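Ticket 3543 - Heating schedule keeps slipping, downstairs zone comes on in the night
Product: Imard room thermostat with Plekus wall receiver
Status: Solved, left open for comments

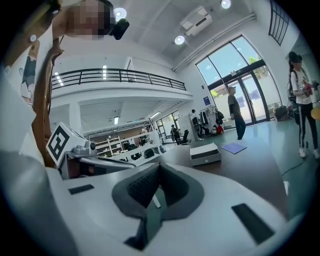

Opened by Hường Bạch

Hello, and thank you in advance to whoever picks this up. I've had the Imard thermostat since we moved in and until February it was no bother at all. I set it to come on at 6.30 in the morning and go off at 8.15, then again for the evening, and it did what it was told. Then one night I woke up at ten past two because the pipes in the hall were ticking away, and when I went down the radiators were piping hot. I turned the dial down and went back to bed thinking I'd pressed something by mistake.

The next night it was the same again, though a bit earlier. I've been writing it down in the back of my recipe book, so here is what I have:

First night, on at 2.10
Second night, on at 1.50
Third night, didn't come on in the night, but didn't come on in the morning either
Fourth night, on at 1.15

The upstairs zone is perfectly well behaved. It's only downstairs. I have changed the batteries (new ones, from a fresh packet) and I have been through the booklet twice. The page on faults mentions a code beginning with E but I've never had a code on the screen, only the little flame symbol. My neighbour thought the boiler might be at fault, but it seems odd to me that it would heat one half of the house and leave the other alone.

Any help very gratefully received. I'm not at all technical but I can follow instructions if they come one at a time!

Reply from Nga Hà, support

Hello Hường, thank you for such a careful write-up, and I'm sorry about the broken sleep. The recipe book notes are a great help.

I don't think it's the boiler. If upstairs is keeping to its times then the boiler is answering properly when it's asked, and something is asking at the wrong hour. Could you try these for me, in order, and stop if anything looks different from what I describe?

1. Hold the menu button on the downstairs thermostat until the clock flashes. Tell me what time it says and what time it really is.
2. Go to Settings, then Zone, and write down the number next to Paired.
3. On the Plekus receiver, look at the downstairs light. Is it steady green, or does it blink?

Please don't reset anything yet. A reset wipes the schedule and then we'd both be guessing.

Reply from Hường Bạch

I did these after lunch. The thermostat said 08.52 and my kitchen clock said 14.06, so that's well out! I'm embarrassed I hadn't looked, but the main screen only shows the temperature and I go by that. Paired says 2. The light on the receiver is green with a quick blink every so often, perhaps twice while I stood there with my tea.

I put the clock right there and then. By bedtime it had gained nearly half an hour.

Reply from Nga Hà, support

That's very useful, thank you. A clock that gains that much in an evening is usually being corrected by something else. The thermostat takes its time from the receiver whenever they talk to each other, and that quick blink is them talking. Do you have anything else in the house that was connected to the receiver at any point? Older Detetti timers are the usual one. They were often left wired in when the new controls went up.

Reply from Hường Bạch

Well, I went and looked in the airing cupboard behind the towels, and there is a cream box on the wall with Detetti on it and a dial that goes round. I had always taken it for part of the immersion heater. It is warm to the touch and the dial is moving. I haven't touched anything else.

Reply from Nga Hà, support

Quite right to leave it be. That will be mains wiring, so please have an electrician disconnect it. In the meantime, on the receiver, hold the downstairs button for 14 seconds until the light goes amber, then choose Ignore external time. Set the thermostat clock once more and leave it overnight.

Reply from Hường Bạch

Slept straight through! Clock is right to the minute this morning and the radiators came on at half past six. Mr Miah is coming to take the old box out, and I'll write again once he's been.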